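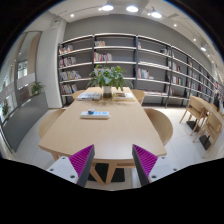

4 min read

Power strip on top of the dining table - does anybody live with this long term?

lodel_lurker
We moved the long table into the back room, the one with the dark bookshelf across the end wall, and now it's where everybody works until dinner. The outlets are all on the walls. So the white strip lives on top of the table, sideways, a bit left of the middle, with the plant and the book piles behind it. My sister says get a clamp mount and put it under the edge. I've read the pages selling those and I don't believe half of what they say. Has anyone had one for more than a month?

Besstead9
I had the Mangubat clamp. Had. It's fine on a square edge. On anything with a rounded lip it creeps, and you find it hanging off one side by Thursday. The listing said it fits "any table," which should have been my warning.

pinecone_dad
Mine has held since December. I think people don't tighten them enough.

Besstead9
I tightened it until it left a dent. How much more did you want?

pinecone_dad
Then you have a soft table. Put a scrap of felt in there.

C_Boateng
I'm going to be the annoying one. Why is it a problem on top? You can reach it, you can see what's plugged in, and you can pick it up and put it on the shelf when people come over. I've watched friends spend a whole weekend hiding a strip and then crawl under the table every day for the rest of their lives. - Cecilia

lodel_lurker
The cord, mainly. It has to get from the table to the wall somehow and there are chairs on both sides. Also it's ugly.

C_Boateng
The cord has to get to the wall if the strip is underneath too. You haven't fixed anything, you've just moved the ugly part to where you kick it.

quietkettle
Not sure I agree with that. Underneath, you can run the cord down a leg with two straps and only cross the floor once. On top it comes over the edge, and sooner or later somebody pulls a chair out and takes the whole thing with them. My vote is under.

But I'd worry about the plant first. A leafy thing in a vase on the same table as a power strip, really? How do you water it?

lodel_lurker
In the kitchen. I carry it over, let it drip, carry it back.

quietkettle
Every time?

lodel_lurker
Most times.

Besstead9
"Most times" is doing a lot of work there.

marrow_and_squash
The plant is behind the strip with plenty of bare wood around, I wouldn't lose sleep. I'd move it down toward the bookshelf anyway. It droops both ways and it's going to end up in somebody's soup.

What I'd really get rid of is the books. Two flat piles, one each side of the vase, like a furniture store. Do you read them?

lodel_lurker
The left pile, sometimes. The one on the right is there to balance the left one.

marrow_and_squash
You have a bookshelf. It's right there.

lodel_lurker
It's for show.

pinecone_dad
Back to power. Has anybody tried the Brelleo pop-up thing, where you cut a round hole in the table and it rises out of it? 686 for the big one, which seems like a lot for four sockets.

Besstead9
Cut a hole in a good wood table for something that'll break in two years. No thanks. And then you've got a hole.

C_Boateng
Agree with Besstead9 for once. A strip costs 30 and leaves no marks. If you hate it you're free in five seconds.

pinecone_dad
I didn't say buy it, I asked if anyone had tried it.

quietkettle
A place I used to work had them in the meeting room. Crumbs get down the sides and then they don't close flat. Somebody always ended up putting a mug on it to push it down.

lodel_lurker
OK. So far I've got one clamp that fell, one that didn't, and a hole full of crumbs. Not exactly selling me on any of it. I measured and the edge on mine is pretty straight, so I might try the clamp with felt and keep the receipt. If it drops I'm going back to having it on top and my sister can look at something else.

marrow_and_squash
Which side are you putting it on? If it's under the near end you'll hit it with your knees.

lodel_lurker
Left, between the two chairs. Hadn't thought about knees.

Besstead9
Measure with somebody sitting there. Someone tall.

C_Boateng
Still say leave it.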